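**Felt underlay under a rug – worth it?**

**kestrel_70**
We've got a Korletey rug in the hall and it creeps towards the front door all week. The shop wants me to buy the Plemetti felt underlay to go with it. Has anyone used felt on floorboards? The hall gets a lot of traffic.

**mossbank**
Felt is fine for comfort and noise but it won't stop a rug moving by itself. You need rubber on the underside. I had plain felt for 2 years and pulled the rug straight every morning.

**Bernice Ansah**
Disagree a bit. It depends on the weight. Mine is a heavy wool rug on dense grey felt and it hasn't shifted since August. A thin rug will slide on anything.
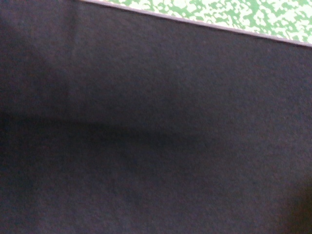 Cut it slightly smaller than the rug all the way round, or you get a ridge at the edge and people catch their toes on it. A sharp knife and a metal rule did it for me – scissors left a ragged line.

**mossbank**
Fair enough on the heavy ones. A hall runner isn't heavy though.

**kestrel_70**
It's a runner, yes, and quite thin.

**dunlin**
Then get the rubber-backed sort. Check it first if the boards are varnished. Cheap rubber marked ours and the sanding quote was 500 pounds.

**Bernice Ansah**
Agree with dunlin about varnish. Try an offcut under a chair leg for a few weeks.

**kestrel_70**
Will ask Plemetti for a sample of the rubber-backed one. Thanks all.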